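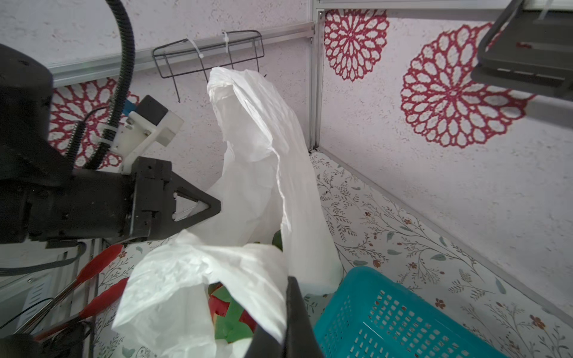 What should a council measure when it decides whether a kerbside collection round is working? The weight of material accepted at the sorting plant, divided by the number of households on the round.

Istcombe measures participation instead. A household counts as taking part if it sets out a container once in 5 weeks, whatever the container holds. On that basis the Brito round scores 62 per cent and is rated good. The plant's own weighbridge figures, which the council already receives, are left out of the rating.

I think this is a mistake. Participation rises when reminders are posted and says little about contamination. Accepted weight can be checked against an invoice. With roughly 700 households on the round, the sum takes a few minutes a month, and it should be published beside the existing score from the end of March.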